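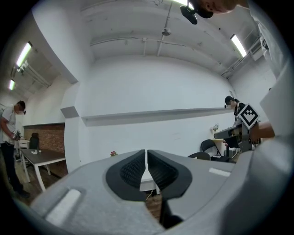 # Wumarlow: house rules for hand-held gripper recording

Print this page | E-mail this page

Welcome, and thank you for reading the README before opening the archive. This file goes with the Wumarlow recordings, which were made with hand-held grippers at the Kvam and Derkeck rooms. It covers how we ask people to work, what we keep, what we throw out, and what you may do with the rest. If you only want the download layout, skip to "Folders", although I would be very glad if you came back for the part on faces.

The rules started as a page and a half taped to a cupboard in Kvam. They grew every time two groups did the same thing in two different ways and we found out at the merging stage, so if some of them seem fussy, well, they are, and we like them better for it.

## Before a session

- Everyone who may come into view signs the consent form, and that includes people who are only there to watch or help. With several people working in one room, assume that all of them will be recorded by somebody else's gripper sooner or later.
- Wipe the fingertip pads with a dry cloth. Alcohol wipes leave the textured part slick for a while, and we lost most of a morning at Derkeck to that.
- Check that the square marker is flat and that no corner has lifted. A marker with a bent corner gets replaced. Please don't tape over it.
- Run your cable so that it hangs clear of the pads through the whole range of your arm. Try a full reach up, down, and across before you record anything.
- Open and close the gripper fully, twice, with nothing between the pads. The width calibration is read from those two closings.
- Say the session name out loud. (We drop the audio later, but it helps whoever is keeping the log.)

## Sharing a room

This is the section people write to me about, so I'll take my time over it.

Most of our sessions have more than one person holding equipment, and a good many of the spoiled clips come from someone leaning over someone else's work. Agree on your areas before you start. If you have to cross, say so and wait for an answer. Anyone with eyewear or a head mount on has less of a side view than they think they do, so the rest of us give them extra space and don't hand them things from behind.

Chairs go against the wall or under a table. Bags go outside.

Leave the ceiling lights as you found them for the whole session, all on or all off. A change halfway through means a new session with a new name, even if you have only just begun. The same goes for opening blinds.

Nobody is expected to hold still for the sake of the recording. People standing, talking, or looking down at a device are part of an ordinary room, and we keep those clips as long as the faces have been treated.

## Faces and private things

Every face gets blurred before a clip leaves the recording site. The blurring is automatic and then checked by a person. The checker looks especially at the top and side edges, where half a face can slip past the software, and at anything shiny. If you come across a face we missed, please write to us with the clip name and don't post the frame anywhere.

Screens, name badges, and letters are treated in the same way. Labels on the equipment itself are left alone.

Anyone recorded may ask to be taken out, at any time and without a reason. We remove the whole clip.

## What we keep

A clip shorter than 200 frames is dropped. So is one where the marker on the recording gripper was reported loose, or where the log and the session name disagree and no one can settle it. Failed grasps are kept and tagged, and we'd be sorry to see them filtered out by default.

The current release has 115 sessions. More than 200 others are waiting for a face check, and they will be added as the checks are finished. The next batch is planned for March.

## Folders

`kvam/` and `derkeck/` hold clips by site. `logs/` has one plain text file per session. `calib/` has the width readings. `forms/` contains the blank consent form only; signed ones never travel with the data.

## Using the recordings

You may train on them, publish from them, and share clips in talks. You may not try to identify anyone, undo the blurring, or use gait or build to match people between sessions. If you merge Wumarlow with another set, carry this file along.

Grilleck hosts the archive and looks after the older versions. Changes to these rules are gathered by Sverre Sjögren, and small corrections are as welcome as big ones.

Last updated: 11 February 2018

Contact: Sverre Sjögren, Wumarlow | © Grilleck | Back to top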